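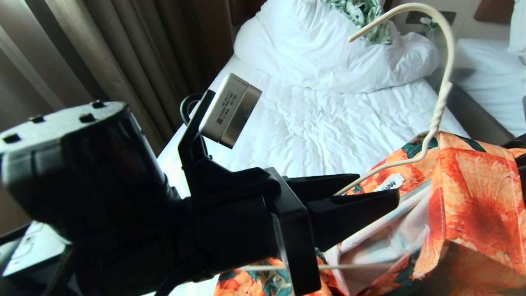 Orange blossoms, teal-green leaves

Thread: Direct thought in a translated novel – italics, quotes or nothing?

marginal_h
I am copy-editing a translation of a novel called Prastavis for a small press, Algate. The translator, Makis Petridis, sets direct thought in plain roman with no marks at all: She looked at the door, I will not open it, and sat down again. The original does the same. The press's house sheet asks for italics. It also asks for italics for letters, and the book has a long run of letters in the middle, so chapter 4 would have both on the same page. Has anyone dealt with this, and what did you do?

Tolland
House sheet wins. You were hired to apply it. Put the thoughts in italics and the letters in an indented block, roman, no quotes. Query the letters once, at the first one, and carry on.

quire_and_ream
I would not do that before asking. In your sample sentence the comma splice carries the thought into the narration. Put italics on it and you have two voices where the author wrote one. Most house sheets have a line about following the author where the practice is consistent. Is it consistent?

marginal_h
Mostly. I have found 2 places where a thought is in quotation marks, both early on. I can't tell whether they are slips or whether she is speaking aloud to herself. The tense doesn't help, as direct thought and speech are both in the present.

Haiyan Shen
Check the source before you touch those. I translate in the other direction and unmarked thought is normal in the books I work on. Readers manage it if three things in the grammar are doing the job: person, tense and position in the sentence. Where the narration is third person past and the thought is first person present, the switch is plain. The trouble comes with thoughts that have no verb (Not today. The blue one, then.), which could belong to either. I would list those and send the list to the translator.

Tolland
That is a lot of work for something italics would settle in an afternoon.

quire_and_ream
Italics settle it on the page. They don't settle whether "Not today" is her thought or the narrator's, and you would have to decide that for every fragment before you could mark it. The work is the same.

Tolland
Fair point about fragments. I still think a first-time reader will stumble on the comma version. I stumbled on it here.

kerned_out
Drokent used to do a halfway version: roman, no quotes, but with a capital after the comma. She looked at the door, Will I open it, and sat down. I had one of those to proofread, 201 pages, and the capitals looked like errors in every question. Avoid.

marginal_h
Thanks. The press says the sheet was adapted from Kang, which they inherited, and they are willing to drop the italics for thought if I note it on the style sheet for the proofreader. Petridis has checked the two quoted ones: the first is spoken aloud, the second was his slip. Letters will be indented, roman. I am going through the fragments on Sunday.

Haiyan Shen
Put the comma splice on the style sheet as well – with a sample sentence – or the proofreader will turn every one into a semicolon.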